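Motion Planning and Manipulation > Bin picking

Planner refuses nearly all grasps close to the bin walls, start state sometimes reported in collision

Posted by todness_cell2

I have a bin picking setup that works well in the middle of the bin and almost never near the walls. I would like to know whether the fix belongs in the collision model, in the planner settings, or in the grasp sampler.

Setup: KUKA arm, gripper with a flat finger and linkages, sheet-metal bin with sloping sides clamped to a table. Depth camera fixed to the structure, not on the wrist. Software is ROS Kinetic with MoveIt, RRTConnect from OMPL, and a grasp sampler of our own that returns ranked candidates from the segmented point cloud. The objects are small mixed toys. Nothing has a CAD model, so everything is done on the cloud.

The pipeline is:

cloud -> crop to bin -> segment -> sample grasps -> rank -> pregrasp plan (RRTConnect) -> Cartesian descent -> close -> retreat

The bin is in the planning scene as a mesh, exported from the drawing. The objects go in as an octomap at 5 mm. The gripper is allowed to touch the octomap during the descent, but not the bin mesh. 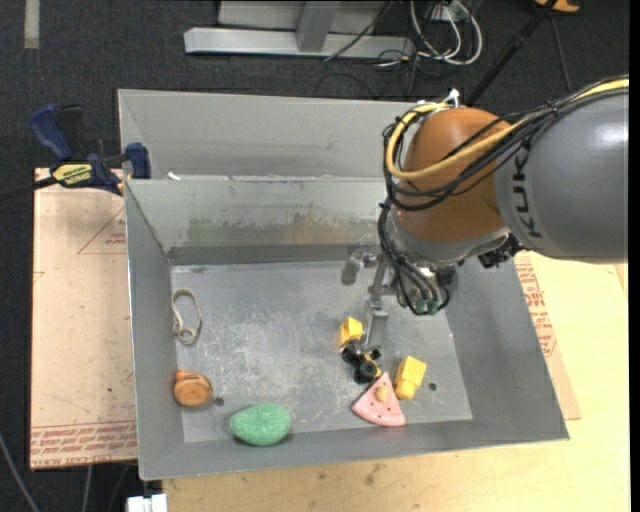
The sampler gives me 100 candidates per cycle. When the target is in the open part of the floor, the first or second one usually plans. When the target is against a wall, I have logged cycles in which 80 were rejected for collision between the gripper and the bin, 12 more had no IK solution, and the remainder failed in the Cartesian step with a fraction below 1.0. The cycle then gives up and goes on to the next segment.

A second symptom, possibly related: after a failed descent, the next request often returns

Found a contact between 'bin' (type 'Object') and 'wrist_cables' (type 'Robot link')

and the start state is invalid. The arm at that point is above the rim and physically clear of the metal. wrist_cables is a link I added myself. It is a cylinder around the wrist sized to cover the dress pack, loops included, at its widest.

What I have tried:

Planning time from 5 s to 20 s. No change in the rejects, only slower.

Shrinking the bin mesh to 98 percent. More plans, but in one run the finger scraped the wall, so I put it back.

Removing wrist_cables. The start state error goes away. I don't want to run like that for long because the yellow cable and the black bundle do go around the outside of the joint and could catch the rim at some wrist angles.

Disabling the octomap. Little change, so I think the bin mesh is the main problem.

Any advice on where to look first? I can post the SRDF if that helps.

Lorcan Quinlan

You have three separate faults and they should be fixed in order. Planner time has nothing to do with any of them. If the goal state is in collision, RRTConnect never gets a valid goal to grow a tree from, and 20 s buys nothing.

1. Check the bin mesh before anything else.

Load the scene in RViz with the raw cloud on top and look at the cloud against the mesh from the side, level with the rim. I have seen drawings exported with the outer faces only, and I have seen meshes that were replaced by a convex hull somewhere along the line. With a convex hull every point inside the bin is in collision. Yours is not that bad, or the middle would fail too. But if someone ran a simplifier over it, the slope of the walls may be wrong by a few degrees, and the error is largest at the bottom, exactly where your fingers need to be.

I stopped using meshes for bins. Use five boxes: a floor and four tilted walls. Fit each plane to the cloud of the empty bin with RANSAC, then put the inner face of the box on the plane and let the thickness go outward. It is faster to check and you can see at once when it is wrong. If your bin has a second compartment or a step at the back, model the divider as its own box and leave the rest of that section solid unless you pick from it.

Redo the fit whenever the bin has been moved. A clamped bin still shifts if it gets pushed hard enough.

2. Replace the cable cylinder.

One cylinder at the widest radius of a dress pack is a very large object. The cables do not fill it. Split it into three or four capsules that follow the bundle and attach each to the link it moves with. The loops hanging off the side of the wrist need one capsule of their own. Then jog the last two joints through the range you use and watch where the real cables go. They swing out more on one side than on the other, and the model should be asymmetric in the same way.

Your start state error is this cylinder clipping the rim on paper. It shows up after a failed descent because the arm is parked at the pregrasp height and not at home. After the capsules are in, if it still appears now and then, set the FixStartStateCollision adapter with a small jiggle_fraction. Do not use the adapter as the fix. It moves the arm in a random direction a little way from a state it believes is in contact.

3. Sample grasps that fit the wall.

If your sampler only offers approaches within a few degrees of vertical, the outer finger has no room next to a wall. For targets within one finger width of a wall plane, add two families:

a) closing direction parallel to the wall, so both fingers stay at the same distance from it;

b) approach axis tilted to match the slope, with the back of the hand leaning toward the center of the bin.

Family (a) costs nothing and will recover most of them. Family (b) needs IK with some freedom about the approach axis. Sample the roll in steps instead of asking for a single pose, and filter by IK before collision, which is cheaper in that order with an analytic solver. If you are on the default KDL plugin, change it. KDL will report no solution for poses that have one, and a share of your 12 are probably of that kind.

For the Cartesian step, print the fraction and the last valid waypoint. If it stops at the same height each time, you are hitting the model. If it stops at odd places, you are near a singularity or the jump threshold is too tight.

We had the same trouble on the Perimska cell in March of last year. With box walls and parallel closing we got a plan for 49 wall targets in a row before the first reject, and that one was a flat part lying tight in a corner with no grasp to be had.

hovland_integration

Agree with the boxes. Adding one thing on thin or soft items. A loop of cord or elastic on the floor of the bin goes into the octomap as one or two layers of occupied cells at best, and at 5 mm it comes and goes with sensor noise. If the fingertip is allowed to touch the octomap you are fine, but check that your sampler isn't throwing out neighbors because a noisy strip of cells merges two segments.

Also consider a small drag move for items at the wall. Come down on the wall side if there is space, or press lightly from above, pull toward the center by a few centimeters, take a new cloud and replan. It needs force limits on the arm side. We only use it after the grasp list is exhausted.

prondville_rob

just pad the robot less, default padding is too big. worked for me

todness_cell2

Reporting back, Saturday, February 10, 2018.

Padding was already zero, so that was not it.

The mesh was wrong. The cloud of the front wall sat roughly 9 mm inside the gap between mesh and floor, meaning the mesh wall was too shallow at the bottom. Five boxes from RANSAC planes plus one for the divider at the back. Floor fit was noisy at first because the metal is reflective; averaging 30 clouds fixed it.

Cables are now four capsules. The start state error has not come back in two days of running. I left the adapter off.

Closing parallel to the wall is in and most wall targets now plan in the first few candidates. The tilted family is half done. I moved to TRAC-IK and the no-solution count dropped, but I changed it on the same day as the boxes, so I can't separate the two effects.

Still open: the Cartesian fraction stops between 0.8 and 0.9 on targets in the two far corners. The last valid waypoint is at a different height each time, so by Lorcan's test it is not the model. I will log joint values for those and open a separate thread.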